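About Plurthorpe

We started Plurthorpe with two folding tables, one borrowed kettle and a great many opinions about lunch. That was in January, in the back half of a building on Zavala Street, and we have somehow been here for 17 years since, packing lunches for schools, offices and anyone else who would like a nice meal in a box and doesn't have the time to make it.

We think a packed lunch ought to feel like someone put it together with you in mind. So we cut things into shapes — flowers mostly, because they sit well and children like to find them — and we fuss over which container goes with which food. A bit of orange in a green box is a small thing, but we've seen grown adults smile at it on a gray afternoon, and we are not too proud to say it pleases us too.
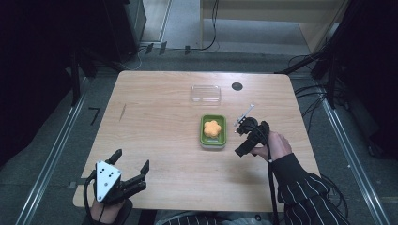 Lids are a subject we could go on about for a good while. We have tried more of them than we care to remember, and we have settled on clear ones for most of our range, so you can see what you're getting before you open it. Our Tomon boxes are the everyday size, and the Flevamska is the larger one with room for a proper salad and a piece of cake (please do have the cake).

There are 34 of us these days, counting the drivers, and we still eat together on Fridays, usually whatever we're thinking of adding to the menu next. Some of those ideas make it out of the door and some, like the beet noodles, do not.

If you'd like to visit, the front counter is open until 5 every weekday, and there is parking behind the building. Come and say hello, ask us about lids, and take a menu home with you.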